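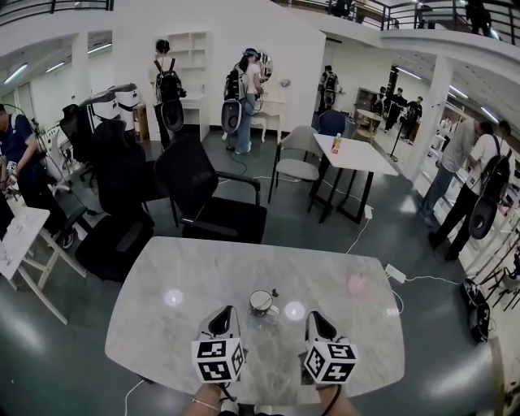
**Fusbridge shared workshop - August 15, 2020**

**Ticket: right gripper opening reads wide, then jumps**
Opened by: Tetteh Issahaku
Priority: high-ish
Status: open

Problem with the hand-held pair. Left is fine. Right one reports the wrong jaw opening after a bit of use, then snaps back, then goes wrong again. Both were flashed from the same build so I doubt it's firmware, but see below.

What I get on the raw position value:

- left, fully closed: 140
- left, fully open: 2,000
- right, fully closed: 142
- right, fully open, cold start: 2,000
- right, fully open, after a session of squeezing: 2,258

So closed is good and stays good. Open is the one that wanders. Software clips anything over 2,000, which means the tracker thinks the jaws are sitting fully open when they're already partway shut. You start to close on a mug and the recorded width just sits flat, then drops off a cliff. Replay on the arm is useless after that, it closes late and shoves the thing across the table.

Tried so far, in order:

1. Power cycle. Good for a while, then back.
2. Swapped the cable for the spare. Same.
3. Swapped the ports at the hub end. Fault stays with the right gripper, does not follow the port. So not the hub.
4. Reflashed right. Same.
5. Rezeroed with jaws shut. 142 again, no change to the open reading.
6. Checked the marker cube for wobble, in case I was mixing up two faults. Cube's solid. Pose from the cube looks clean the whole time, it's only the width thats wrong.

Didn't try: opening the housing. Last time it took me most of an evening to get the trigger spring back in and I'd like a second opinion first.

Also the plug on the right side feels looser than the left. Might be nothing. Tightened the strain relief anyway.

---

**Update 1 - Tetteh**

Ran it standing still, gripper in the same hand position, open and hold. Value creeps up in steps. Not smooth. That made me think magnet - the little disc on the end of the jaw shaft that the position chip reads. If it's turning in its pocket a bit each time the jaws hit the open stop, you'd get steps.

Except then closed should drift too, and it doesn't. Unless I'm reading closed too soon after the rezero. Going to log both ends without rezeroing in between. Should have done that first.

Settings for the run: filter off, clipping off, jaws worked by hand only, no arm connected. Please nobody touch the config on the bench machine till I say, I've got the clip line commented out and it will confuse everyone.
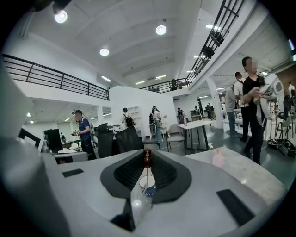

Oriana Urrutia: I had steps like that in May on the older Dellurero board. Mine was the chip, not the magnet. One solder joint on the supply pin had cracked and every bump to the housing shifted the reading. Closed looked fine because you close gently and you open by letting go, so the open stop gets all the shock. Can you open it slowly and see if it still creeps? If slow is clean, it's something the bang is doing, either joint or magnet. If slow is just as bad then I'm wrong about both. Don't reflow anything before you know. And write down which batch of shaft parts went in, Cristóbal reprinted some of them.

**Update 2 - Tetteh**

OK did that. Slow open: stays at 2,000, every time, as long as I had patience for. Let it snap open: creep starts again. So it IS the bang. Thanks Oriana.

Then the both-ends log. Closed does move if I don't rezero. I'd been rezeroing before every closed reading without thinking, the start script does it. So the closed value in my table up top means nothing for the drift, ignore it. Left the numbers in so the history makes sense.

That points at the magnet over the joint for me, because the whole range shifts together. A bad supply pin I'd expect more noise, and there's barely any.

Asked Cristóbal Riquelme about the shaft. Right gripper has his reprint, left has the orignal part. The reprint pocket is a looser fit on the magnet, and he pressed it in dry, no glue. Left one was glued.

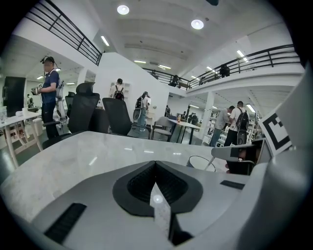

Plan from here, unless somebody objects:

- take the right housing off (Josefina Salinas has done the trigger spring more than me, will ask her to sit in)
- paint pen line across magnet and shaft before touching anything, so we can see if it turns
- snap it open a bunch, look at the line
- if the line has split: pull magnet, clean the pocket, small dab of the slow glue, back in, leave it overnight
- if the line is still straight: go to Oriana's theory and look at the joint under the magnifier
- either way add a soft bumper at the open stop, both sides, so left doesn't do the same thing in a month

Software side, separate from the above:

- stop the start script from rezeroing silently. Make it print the old zero and the new one
- anything above the limit should throw a warning, not clip. The clip hid this for who knows how many sessions
- go back over old recordings and flag any where right width sits flat at max while the pose is clearly moving in on an object. Octavio Ibarra said he'd write that check, he has the Vastov export script open already

Don't record keepers with the right gripper till this is closed. Practice runs ok. Left alone is ok for single-hand tasks.

Spare magnets are in the drawer marked Minhas, same size as the ones in the build. Glue is on the shelf above. Bumper material, no idea, maybe the stick-on cabinet door kind? Will check what's there before I order anything.

Status: still open, waiting on Josefina for the housing.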